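## Grornska desk range: delivery and care

### How long does delivery take?

Stock items leave the Verkel depot within 5 working days. Orders placed on a Sunday are processed the next morning.

### What may I clean a white top with?

Use a damp cloth and mild soap. Do not use bleach or scouring pads – both mark the matt surface.
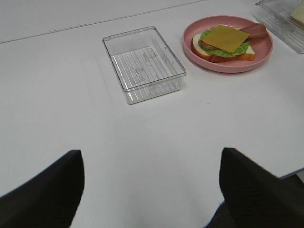 ### What load will the top take?

100 kg, spread evenly. The limit falls if the Gunn extension leaf is fitted; see sheet 224.

### Can I order spare feet?

Yes. Quote part number 2661 and the colour. Feet from the older Skukon range do not fit.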